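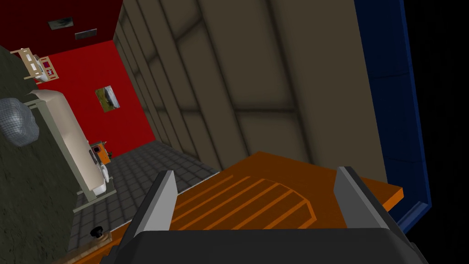 We had promised ourselves we would not look at another house until July. We had also promised ourselves, back when we signed the papers on the last place, that we would be carried out of it. So on June 20, 2024, we drove out to the open day at Plergate, a new community for what the brochure calls "active residents," and which we took to mean people who can still get out of a golf cart unassisted.

For those who haven't been following our moves, there have been three. Each was the final one. My wife keeps the good packing boxes flattened behind the freezer, and I have stopped asking her to throw them out.

Getting there

Plergate sits 16 miles past Ekcombe, on a road that was evidently finished the week before we used it. The GPS had us driving through a field for the last stretch. It kept telling us to return to the route in a tone I found personal.

Ekcombe itself is a pleasant enough town with a hardware store, a bakery and a dentist, and at our age you notice the dentist first. We stopped for coffee and asked the woman at the counter what she thought of the new development. She said it was certainly large. I have heard doctors use the same voice.

Parking at the open day was in what will someday be the pickleball courts. A young man in a vest waved us into a spot, then waved us out of it and into another one that looked the same to me. At the welcome tent they gave us name tags, a tote bag, a bottle of water and a pencil with no eraser. The tote bag held a map, a price sheet, a second map that disagreed with the first, and a refrigerator magnet in the shape of a house.

The tour

They took us around in groups. Ours was made up of couples like us, plus one man on his own who asked about drainage at every stop. I thought he was a crank until the third stop, when I realized that he was the only one of us getting any answers.

The builder is Borance, and Borance offers 3 floor plans. They differ chiefly in where they put the garage. The middle one, which we had circled at home, comes in at 1,401 square feet. That is a good deal less than we have now, and my wife spent most of the walk through it silently assigning furniture. I could see the piano going. I could see my desk going too, and she would not meet my eye.

The bedrooms were fine. The second one is described on the price sheet as a "guest room/den/hobby space," and it could be any of those provided the guest doesn't have a hobby. The primary bath has a walk-in shower with a bench, and our whole group took turns sitting on the bench with our clothes on. It's a strange thing to do with people you met ten minutes ago, though it did break the ice.

The kitchens got the most attention, as kitchens always do. There was a long discussion about drawers versus doors on the lower cabinets. I was for doors. I have always had doors. Then a woman in our group described getting down on her knees to find a roasting pan and needing a chair to get back up, and by the time she finished I was for drawers. Drawers are an upgrade. Nearly everything is an upgrade. I asked whether the front door was included and our guide laughed, but she did check the sheet.

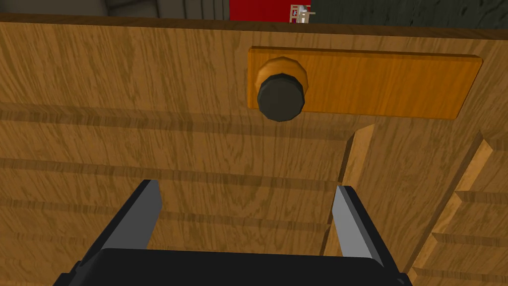
Lunch and the clubhouse

Lunch was in the clubhouse, which is the part of Plergate that is completely done. I give them credit for knowing their market. The houses may be mostly stakes and string, but there is already a place to sit down and eat a sandwich.

The food was better than we deserved. The café goes by the name Lại, and on the strength of one visit I would say it is the best thing in the development. I had noodle soup, and my wife had something with lemongrass and then most of my soup. There were also the sandwiches I mentioned, for the timid. The man who cared about drainage had two.

After lunch came a presentation with slides. I'll spare you most of it. There will be a pool. There will be a second pool, for people who want to swim in it. There will be walking trails, a woodshop, a dog park and a room for "lifelong learning" that at present contains folding chairs. The monthly dues cover the front yards, the gate and the pools. They do not cover the golf carts, the back yards or, as someone had to ask twice to find out, the water.

The age rule came up, too. One of you in the household has to be 62 by the time you close. We cleared that with room to spare, and I felt a small glow, having recently been turned down for nothing else. A couple in the back row did not clear it, and they left looking far too cheerful.

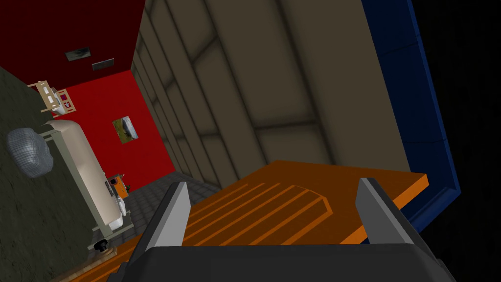
Then we were set loose to look at the lots on our own, which was the part my wife had come for. She paced off a patio in bare dirt with the tote bag over her shoulder while I stood where the kitchen sink would be and looked at the view. The view was of another lot. Past that was a ridge, and the light on it in late afternoon was very good, I have to admit. I asked the sales agent what was planned for the ridge. She said Phase Two.

We talked it over on the drive home, or my wife did. Her case: less house, fewer stairs, people nearby, soup. Mine was that we have lived in our present home long enough to have finally figured out the sprinkler timer, and I'm not eager to give up that kind of knowledge. She pointed out that Plergate takes care of the front sprinklers. I said that was exactly what worried me.

For anyone thinking of going, a few practical matters. Wear shoes you don't like, as the lots are dusty and the wind comes straight across them. Bring your own pencil. Ask about the water. Get there before lunch, and let somebody else in the group ask about drainage, but stand close enough to hear.

We didn't put down a deposit. We did put our name on the list for a second visit in July, which commits us to nothing, and the agent was very nice about it. The magnet is on the refrigerator. When I went out to the garage last night for some ice cream, the boxes had been moved to the front of the freezer.

Contact the editor | Copyright 2024, all rights reserved | Back to top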